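Como fazer pãezinhos de leite para o lanche

Publicado em 14 de fevereiro de 2020 por Selamawit Yimer

Esta massa serve para pãezinhos de lanche e também para hambúrgueres pequenos. Leva uma única fermentação longa no frigorífico, de um dia para o outro, por isso convém começar na véspera.

Ingredientes

Farinha de trigo T65: 423 g
Leite meio-gordo: 250 ml
Manteiga à temperatura ambiente: 50 g
Açúcar: 30 g
Fermento de padeiro seco: 5 g
Sal: 7 g
Um ovo para a massa e uma gema para pincelar

Preparação

Amorne o leite sem o deixar aquecer demasiado. Se não conseguir manter o dedo lá dentro, espere. Junte o fermento e o açúcar e mexa.

Numa taça larga, misture a farinha com o sal, abra um buraco no meio e deite o leite e o ovo. Mexa com uma colher até não haver farinha solta. Deixe repousar 20 minutos com um pano por cima.

Passe a massa para a bancada e amasse, juntando a manteiga aos poucos. No início vai parecer que se estragou tudo, fica gordurosa e rasga. Continue. Ao fim de dez minutos deve estar lisa e descolar-se das mãos. Não acrescente farinha – os pães ficam secos no dia seguinte.

Tape bem e leve ao frigorífico durante a noite.

De manhã, divida a massa em porções de 60 g. Para formar as bolas, puxe as pontas para baixo e rode cada uma sobre a bancada com a mão em concha. Disponha-as no tabuleiro com dois dedos de distância e deixe crescer até quase dobrarem de volume. No verão basta uma hora, em novembro já me levou mais de 2 horas.

Pincele com a gema batida com uma colher de leite. Leve ao forno a 190 graus, na prateleira do meio, durante 15 a 18 minutos. O meu forno é um Teka antigo e aquece mais atrás, por isso rodo o tabuleiro a meio.

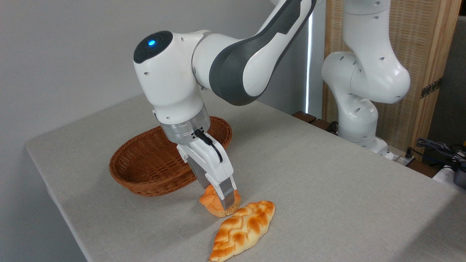 Pãozinho dourado junto ao cesto de verga.

Arrefeça os pães sobre uma grelha antes de os guardar. Se os quiser de côdea mole, cubra-os com um pano logo à saída do forno.

Conservação

Aguentam dois dias num saco de pano dentro de uma caixa. Para congelar, espere que estejam completamente frios e use sacos fechados, sem ar. Descongelam na bancada e depois vão cinco minutos ao forno a 150 graus.

Variações

A Kiều Đồng faz a mesma massa com leite de coco e sem ovo. Fica um pouco mais densa e pede mais uma colher de líquido. Também se pode trocar 100 g da farinha por integral, aumentando o leite em 20 ml.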